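How to learn your first aria without buying the hype

Every singing app promises you'll be belting out opera by June. I've tried a few of them, Triruso included, and I have my doubts. What follows is duller and slower, and it costs very little.

1. Pick something small. Skip the famous tenor showpieces. Look for an old Italian song with a range of an octave or so, and be wary of any list that calls a piece "easy" without telling you its highest note.

2. Speak the words first. Read the text aloud for 3 days before you sing a note. The Grora phrasebook is fine for vowels, though I wouldn't trust its advice on double consonants.

3. Learn the tune on one vowel. Use "ah" or "oo", quietly, at half speed. If your neck aches, stop. Teachers who say a bit of strain is normal have never convinced me.

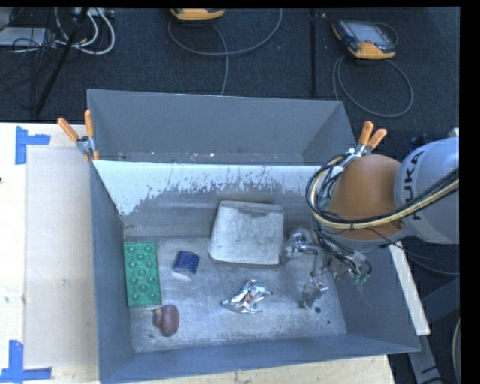 Photo: Medura picture desk

4. Put words and tune together, one line at a time. Mark your breaths in pencil, as you'll move most of them. Forum posts claim you need 200 repeats of each phrase. I can't find where that figure comes from, and tired repeats mostly teach you to sing tired.

5. Record yourself on a phone. It will sound thin, because phone microphones are poor at loud singing. Listen for tuning and swallowed words and leave the tone alone for now.

6. Get one proper lesson. An hour with a teacher costs around £90 where I live, more if they've sung anywhere grand. Take the aria you've learnt and ask what to fix first. If the answer is a block of twenty lessons, ask again.

What about the Poojary breathing method? It's everywhere at the moment. The exercises seem harmless, but the claims about "doubling your lungs" are nonsense, and you can lie on the floor and breathe slowly for free.

We use cookies to improve your experience. Accept all | Manage settings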